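Início > Apontamentos > Produção musical

Aula 6 - Gravar um disco em casa

Sessões longas pedem um projeto arrumado antes da primeira pista.
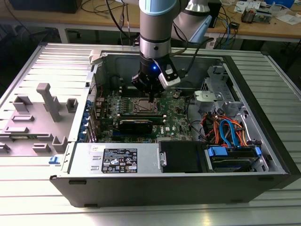

Braço robótico sobre um computador Dell aberto

O caso de estudo é Werketby, álbum do trio Gondside, gravado em fevereiro numa sala pequena.

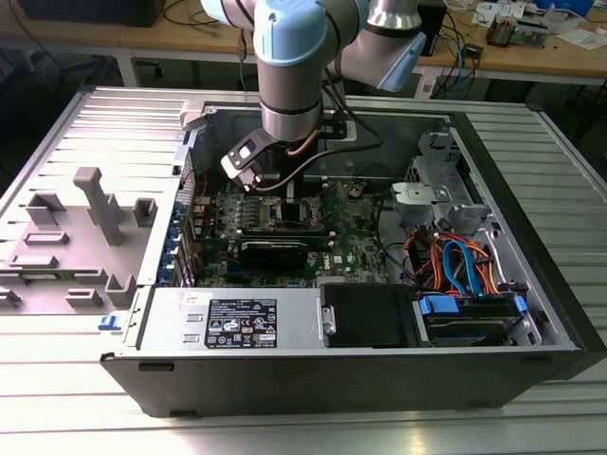 Quando se grava a voz-guia?
Antes da bateria, com metrónomo.

As guitarras entram depois - sempre duas tomadas.

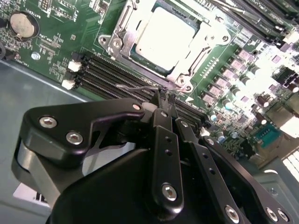 Mustum respondeu que prefere gravar o baixo primeiro.

Ouvir a faixa 2 até à próxima aula.

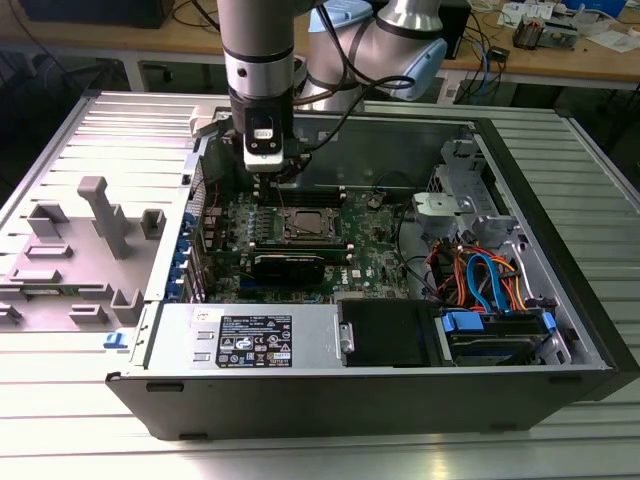 Mistura

Cortar na voz o excesso aos 700 Hz.

Este site utiliza cookies. Aceitar
Voltar ao topo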